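Irkgate will hold its next electronics drop-off in March, and for the first time residents will be able to leave old desktop computers for reuse as well as for scrap.

The town took in 3,981 items at last year's drop-offs, according to figures released on 13th February. Of those, 2,246 were computers, monitors or printers. The rest was mostly small kitchen appliances, phones and loose cables.

Until now everything went straight to a recycler in bulk. Under the new arrangement, desktop towers will be sorted first by Jallita, a repair shop on Canal Street that has a one-year agreement with the town. Machines that can be fixed will go to households that have applied for one through the public library. Parts from the others will be kept as spares, and what is left will go to the recycler as before.

"A lot of what comes in is an office computer that got replaced on schedule," said Elmarie Xaba, who runs the town's waste and recycling office. "Someone bought a new one and the old one went in the garage. We were paying by the pound to have those shredded." 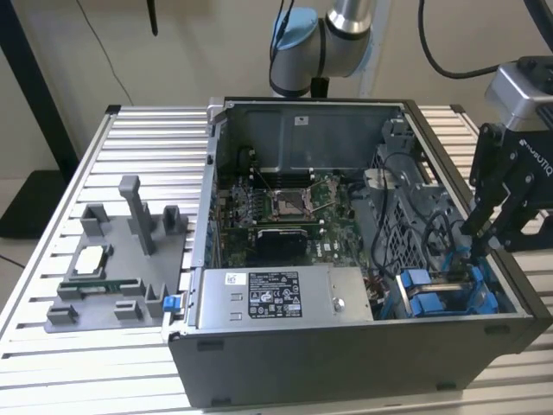 The town will pay Jallita a flat fee for each tower it sorts, whether or not the machine can be saved. Xaba said the fee is lower than what the town now pays for hauling, but the savings will depend on how many computers turn up.

Mohit Singhal, the shop's owner, said the most common problems are failed hard drives and bad power supplies, and both are usually cheap to put right. Older machines often need more memory before they can run a current operating system. He expects to have the first batch ready by early summer.

Hard drives are the part residents ask about most. The shop will remove every drive on the day a computer arrives and wipe it before anything else is done. Drives that can't be wiped will be destroyed. People who would rather keep their drives can take them out at home, and the town will still accept the computer.

The library has over 30 names on its waiting list, most of them families with children in school. Applicants need a library card and proof of address – there is no income test. Each household can receive one computer, along with a keyboard, a mouse and a monitor if one is available.

Farah Rahman, who handles the list at the library, said applications will stay open through the year. Forms are at the front desk and can be filled out on the spot.

The March drop-off will be in the parking lot behind the Kuroda building, where last fall's was held. Residents should enter from the north side and stay in their cars while items are unloaded. There is a limit of 3 large items per vehicle. Televisions will be accepted for a fee, but refrigerators, air conditioners and anything containing fuel will be turned away. Loose batteries should be bagged separately.

Businesses can't use the drop-off, but may call the waste and recycling office to set up a pickup. The exact date will be mailed out with the next water bill.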